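Notebook, two-arm table, student section
May, started 9:40 in the morning

Carrying on from the last entry, which ended with me writing "calibration is fine now" and underlining it. Calibration was not fine. The left arm had a joint offset saved under the wrong name, so every restart politely loaded the old one. Fixed, renamed, old file moved to the folder called attic. If you need it back, ask yourself why.

Present: Blažena, Jurgita, me (Rostislav). Dalibor in after lunch. Melina is marking lab reports and reads this notebook over the network, as we are about to see.

Plan for the session, as agreed with the rest of the Etitz project group:
- towel: roll it up from one end, left arm does the rolling
- bag: pick up a zip-top bag and keep hold of it
- small stuff: thin things that are mostly air

The towel was Jurgita's choice. She argued that a club that wants to enter the Kopecký round with a cloth task should practice on cloth, and I had no answer to that. It's the long green one. On the table it goes down on the diagonal, which gives the left gripper a decent angle on the far end and leaves the right arm with very little to do. We've all had lab partners like that.

First attempts were on the script we wrote for the foam tube. Foam tube is a generous material. It stays where you put it and springs back when you're wrong. The script closes the fingers, lifts, moves toward the middle, opens. With cloth this gives you a small tent, then a smaller tent, then a wrinkle. Attempt 3 was the best of these and I would call it a wrinkle with ambitions.

Blažena's proposal: stop lifting. Press down with the fingertip, drag a short way, let up, go back, repeat. I typed it in as a new motion called "press_drag" and we cut the speed by half while we found out how much pressing was too much. 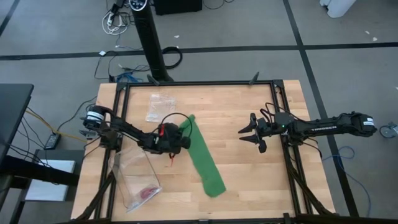 Melina, in the notebook comments: If you're pressing into the table, please tell me there is a force limit on that and not just Rostislav's hand over the stop button. Trostach lost a wrist servo last term doing the same thing with a dish cloth, and they had to sit out their own open day.

There is a force limit now. (There was also a hand over the stop button. It's a good hand.) The limit is in the config under left_press, with a comment saying who asked for it. Melina, please tick this off.

With the limit in, press and drag started to look like something a person might do if they had one finger and a grudge. The trick, once Blažena had watched a few goes from the side, was to begin the drag before the finger is fully down. Otherwise it digs a little pit in the cloth and then tows the whole towel along. The other trick is the order of the start-up: home both arms, park the right one clear, then lay the cloth. Do it the other way round and the homing move sweeps across the towel and you get to lay it again.

Settings that worked, so I don't have to dig through the terminal history:
press depth: 4 mm past first contact
drag: short, toward the loose end
repeats: 7, then stop and look
speed: half, still half, leave it at half

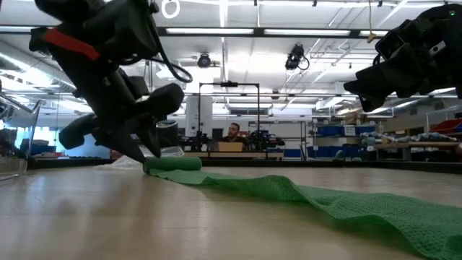

Repeats above seven don't help. The roll gets fat enough that the contact height is wrong, and since we set the height once at the start, the finger arrives early and leans on it. Proper fix is to measure again every couple of passes. Jurgita is writing that. The improper fix, which is in there now, is a table of heights I made up while eating a sandwich. It's marked TEMPORARY in capitals, so I expect it to outlive us.

Lunch. Dalibor arrived at the end of it with opinions about bags.

His view is that a clear bag is the worst thing you can ask a camera to find, so we should find whatever is in it instead. The detector is quite happy with red. We aim at the red item, back off by a fixed amount, and close on plastic. It sounds like cheating, and the Kopecký rules are silent on it; I checked twice. The weak point is the back-off distance, which assumes the item is sitting near the bottom. Shake the bag and the assumption goes for a walk.

Closing force for the bag is lower than for cloth. Keep the fingers pointing down through the whole approach and only tilt once they've closed. Dalibor wants the tilt slower. I want to go home before dark. We settled on slower.

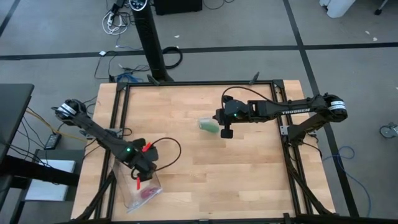 Handover to the right arm is not ready and I'd rather no one demo it. The two arms run on separate clocks as far as our code is concerned, and the "are you holding it yet" message goes through Fikbridge, which batches things up when it feels like it. Blažena measured the delay and got a different number every time, which is at least data. She'll try sending the message directly and skipping the bridge. If that works we should all pretend we'd planned it.

Small stuff, last item. For thin material, the fingertips have to meet properly at the very end, and ours meet slightly before the commanded zero. So "closed" in software is a bit past closed in real life, and the motor complains. New zero saved for each gripper, left and right separately. Please don't copy one to the other to save time. I did, and it didn't.

Approach from low and nearly flat, then close slowly. The wrist camera is far more use here than the overhead one, though the exposure hunts whenever the fingers fill the view. Dalibor locked it by hand. The value is on the sticky note, and the sticky note is now also taped into this book.
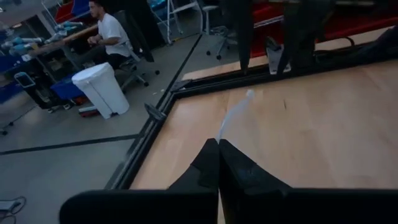 Run log is saved as session 19. Ignore session 18, it's eleven minutes of me having left logging on over lunch.

To do:
- Jurgita: re-measure contact height, delete my sandwich table
- Blažena: direct message between arms
- Dalibor: back-off distance from the bag outline, or a good excuse
- me: write the gripper zeros into the start-up check so it refuses to run if both sides match
- Melina: tick

Arms parked and powered down 5:50. Key is back on its hook.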